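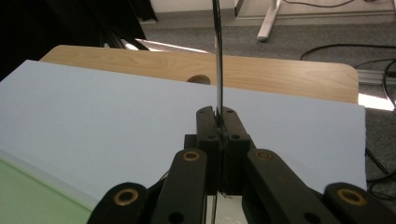 Rukhsana Virk wrote back that the cabin on her confirmation does not exist, and that she would like this dealt with before she packs for it.

Ticket 3397
Opened: Nov 6, 2019
Product: Honovow itinerary builder, river and coastal departures
Category: Booking / supplier sync
Priority: Normal (raised to High after the second phone call)
Assigned to: Mohsin Ansari

Problem as reported

Guest is booked on the December departure of the Soomro river cruise, with two nights at the Brukine lodge beforehand and a private transfer between them. Her confirmation shows Cabin 600, Upper Deck, with balcony. She looked up the deck plan, as guests increasingly do, and the boat has three decks and no cabin numbered anywhere near 600. She rang the Soomro desk, who told her the same thing with some pride. The lodge and transfer look right to her. She has paid in full.

She adds that the same document promises "early breakfast for the departing guest" at 4 p.m., which she is prepared to let go.

Log

Entry 1 – M. Ansari
Opened the booking in Honovow. Cabin field does read 600. Opened the same booking in the Soomro supplier portal. It says Upper Deck, balcony, cabin not yet assigned. So the guest has a cabin category, paid for and held. What she doesn't have is a number, and we gave her one anyway.

Regenerated the confirmation. Still 600.

Entry 2 – M. Ansari
Cleared the cached documents and regenerated. Still 600, now with the lodge photo upside down. Restored the previous version of the template. Photo is right way up. Cabin is 600.

Entry 3 – M. Ansari
Tried a dummy booking on the same departure, same category. Cabin 600. Tried the lower deck. Cabin 450. Neither is a cabin on this boat or, as far as I can find, on any boat we sell.

Then looked at the rate sheet. The single supplement for Upper Deck is 600. The single supplement for the lower deck is 450. I went and made tea.

Entry 4 – M. Ansari
Cause, as I now understand it. Soomro sends us their inventory through Flasow, which turns supplier files into something Honovow can read. Soomro added a column to their file for the new season, "dining sitting," and put it in the middle. Flasow maps by column position. Everything to the right of the new column moved over by one, and the supplement landed where the cabin number lives. When the cabin is assigned, Honovow takes the real number from the portal and overwrites the bad one. When it isn't, the bad one goes out on letterhead.

The breakfast is the same fault. The time in that slot is the embarkation time.

Asked Flasow support whether columns could be mapped by name. They replied that columns can be mapped by name. It is a checkbox. It is off by default and it was off.

Entry 5 – M. Ansari
Ticked the checkbox and re-ran the Soomro import. It failed with "duplicate header: Deck." Soomro's file has two columns called Deck. One holds the deck. The other holds the word "yes."

Wrote to Soomro asking what the second Deck column means. Their answer: it marks whether the cabin has a deck, as in a balcony. Asked if it could be called Balcony. They will raise it internally.

Entry 6 – M. Ansari
Not waiting for that. Added a rename step in Flasow so the second Deck becomes Balcony on the way in. Import ran clean. Regenerated the guest's confirmation:

Cabin: Upper Deck with balcony, number advised before embarkation
Embarkation: 4 p.m.
Early breakfast at lodge on day of transfer: 5:30 a.m.

Checked the lodge and transfer lines against the Brukine voucher. They match. Brukine sends a PDF that somebody here types in by hand, and it has given us no trouble at all this year. I make no comment.

Entry 7 – M. Ansari
Sent the corrected confirmation to the guest with an apology. Told her the category and price never changed, and that the operator assigns numbers closer to sailing. She asked whether she could request a cabin away from the engine. Added the request in the Soomro portal under Guest Notes, then checked it had saved, since the notes box has a history of swallowing things. It had.

She also asked what time breakfast is really. Told her 5:30 a.m. She said she had liked the other one better.

Entry 8 – M. Ansari
Searched for other unassigned bookings on Soomro departures made after the new file went live. Found a handful, all with a supplement for a cabin number. Reissued the lot. One guest replied that he had already written 450 on his luggage tags. Have offered to post new tags.

Workaround, if this comes up again before the template is changed

Open the booking in the supplier portal first and compare the cabin field with Honovow. If the portal says unassigned, the confirmation should say "number advised before embarkation." If it says anything else, do not send it. Do not correct the number by hand in Honovow – the overnight sync will put the wrong one back and you will be blamed for both.

If the cabin number ends in a zero and looks like money, it is money.

Outstanding

Flasow: ask for map-by-name to be switched on for all cruise suppliers. Request sent, no reply yet.

Soomro: rename of the second Deck column. Still being raised internally. When they do rename it, our rename step may complain that it has nothing to rename, so whoever sees that error should delete the step and keep calm.

Honovow: template should refuse to print a cabin number that isn't on the ship's deck plan. Logged as a feature request. It joined an older request asking for the same thing about hotel floors.

Guest follow-up

R. Virk confirmed receipt of the new document and says the ticket can be closed. She would like it noted that she was charged a single supplement and is traveling alone, so at least that part was accurate.

Status: Resolved, pending supplier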